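March 22, 2020
Wilma Vandenberghe

Cart handle claim, second bench day. Riet wants to call it settled. I don't think we're close.

The complaint says a shopper at the Prulell store got cut by a blade wedged under the plastic sleeve of a cart handle. The Ciltier people say no blade could stay put there through normal use. Both sides are very sure of themselves for people who haven't tried it.

So we tried it. Two handles from the same batch, one with a split sleeve, one whole. Blunted blade blanks, no live edges on the bench (Tane, please keep it that way). Push cycles on the split one: 2,257 before I stopped. The blank was still in the slot. On the whole sleeve I couldn't get a blank in at all without a screwdriver.

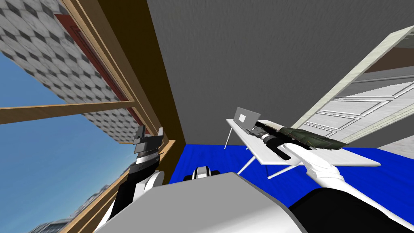
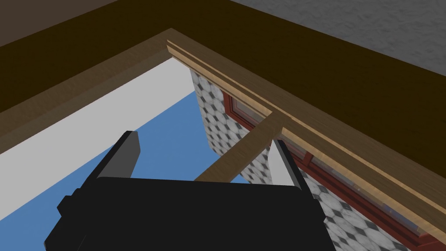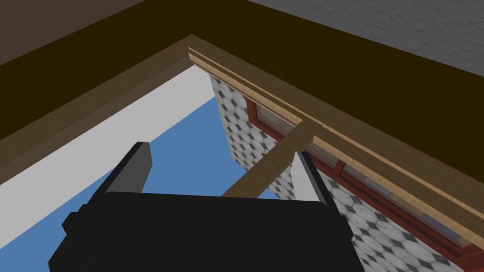

Riet reads this as proof the sleeve was split before anyone put a blade there. Maybe. All I'm willing to write down is that a split sleeve can hold one. We have no idea when the store's sleeve split, and the inspection log is no help: 315 carts marked "OK" in the same pen, same slant, last September. I would like to meet whoever checked 315 carts and found nothing wrong with any of them.

Also not convinced by the Skuten report. It gives a pull-out force but leaves out the angle, and the angle changes everything. Pulled straight, my blank hardly moved. Tipped toward the grip, it slid out under my thumb. Lies says their lab never tips anything.

To do:
- ask Shuk-fan for the actual handle, not more photos of it
- repeat with the sleeve cold, carts sit outside all winter
- get the angle from Skuten in writing
- Willems gauge reads high again, recheck zero before using any of the force numbers

No summary to the lawyer until the gauge is sorted.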